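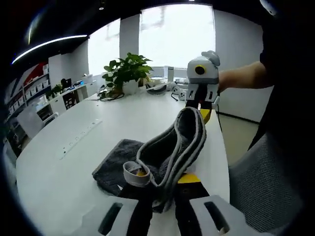
Work & Home > Storage > Interviews

Does a shared table need a strap?

Jan 24, 2022 | By Helju Urbonaitė

Elango Suvarna would like me to stop rolling my towels. I have been rolling them for years, and I came to see him partly to find out why a man who sells soft fabric straps would want me to stop doing the one thing that straps seem made for.

"A roll is a hiding place," he says. "You roll a towel, you put a strap on it, it looks great, and you don't know if it's clean. Fold it flat and leave it where you can see both sides."

So what is the strap for? He has been asked this before and doesn't mind. Suvarna started Dotora after 19 years of fitting out offices, and the strap, a padded band with piping along the edges, was the first thing the company sold. It was meant for the stuff that piles up on big shared tables: chargers, controllers, headsets, the cloth you wipe the table with. A set costs $34. I told him I could get a bag of plastic ties for the price of a coffee.

"You can, and you'll cut them off with scissors, and then you'll have scissors on the table too."

I gave him that one. I was less ready to go along with the lining. Dotora makes a lot of the fuzzy inside of the band, which Suvarna says grips a bundle without pinching it. Fine, but a fuzzy lining also picks up lint, and anyone who has owned a fleece jacket knows what lint does next. When I pressed him he rubbed one against his sleeve, looked at it, and said it could be washed. How often? "When it needs it." He wouldn't give me a number of washes, and the leaflet doesn't have one.

The larger claim is that straps keep a room tidy. Dotora's sales sheet says one customer, an office called Plakudstead, put them on 179 desks and "took back its tables." I asked what that meant. Suvarna said people there had told him the tables looked better. I asked whether anyone had compared them with a floor that got no straps. They hadn't.

"I'm not a scientist," he said. "People buy a thing to help them clean up, and then they clean up. I'm happy with that."

I would be happier if the sheet said so. Buying something new is a good reason to clear a table for one afternoon in October. It tells us very little about the table in January.

Yuk-lan Cheung manages the floor at Plakudstead, and I called her afterward. She was kinder about the straps than I expected and cooler about the tables.

"They're nice. People do use them," she said. "The cables still end up in a heap behind the plant. They always have. The outlets are on one side and everyone sits on the other."

Her own fix was moving the outlets, which meant swapping in tables with the power strip set right into the top. She says that did more for the mess than anything you could wrap around it. She kept the straps for towels and for the long cords that leave the building in a bag.

I put this to Suvarna, thinking he might argue. He agreed with nearly all of it. He fitted tables like that for years, he said, and they cost a lot more than $34.

"If you can afford to fix the table, fix the table. I never said a strap was furniture."

The sheet comes pretty close to saying it, though, and he told me it would be rewritten. He also told me Dotora has sold 2,602 sets so far, a figure he offered without being asked and which I have no way to check.

Before I left he showed me how he folds a towel: in half the long way, in half again, then in thirds, edges turned under. It took him longer than my roll does. He laid it flat on the table and smoothed it down, then put the strap on top, open, with nothing in it. I asked if that was how he stored them at home.

"At home my wife does it her way," he said. "She rolls them."

I took a set with me and paid for it. Two of the straps are around extension cords in my hall closet, where they work well enough. The third has lint on it. My towels are still rolled.

Shares: 34 | Comments: 19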